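Verkska sucht: Aushilfe für den Laden (m/w/d), 19 Stunden die Woche

Verkska verkauft Dinge, die man im Haushalt braucht und immer erst vermisst, wenn alle anderen Geschäfte schon zuhaben. Das Haus steht seit 1835, die Heizung vermutlich auch. Wer leicht friert, bringt bitte eine Strickjacke mit.

Zu tun gibt es Folgendes: Regale einräumen, kassieren, Lieferscheine von Mertens entziffern (ein Hobby für sich) und Kundschaft beraten, die »das Blaue von neulich« möchte. Unser Sortiment umfasst 614 Artikel. Auswendig lernen muss die niemand, Aušra Paju kann es trotzdem und lässt es einen gelegentlich spüren.
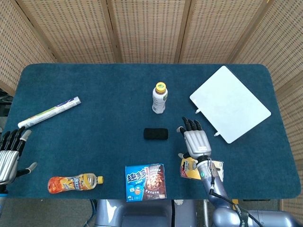

Tube auf dunklem Tischbelag, dahinter der Paravent.

Erfahrung im Verkauf wäre schön, Geduld ist Pflicht. Unser Kassensystem heißt Doltano und stürzt bevorzugt ab, wenn die Schlange bis zur Tür reicht – dann wird im Kopf gerechnet. Grundrechenarten setzen wir also voraus.
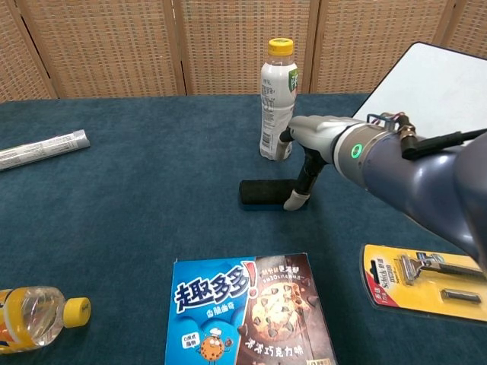
Bezahlt wird pünktlich und über Mindestlohn, wenn auch nicht so weit darüber, dass man davon schwindlig würde. Dazu kommen Personalrabatt und Kaffee aus einer Maschine, die älter ist als unsere letzte Auszubildende. Beginn ist im April, die Probezeit dauert 2 Monate.

Bewerbungen bitte schriftlich an Aušra Paju, gern kurz. Ein Foto brauchen wir nicht, einen Lebenslauf schon.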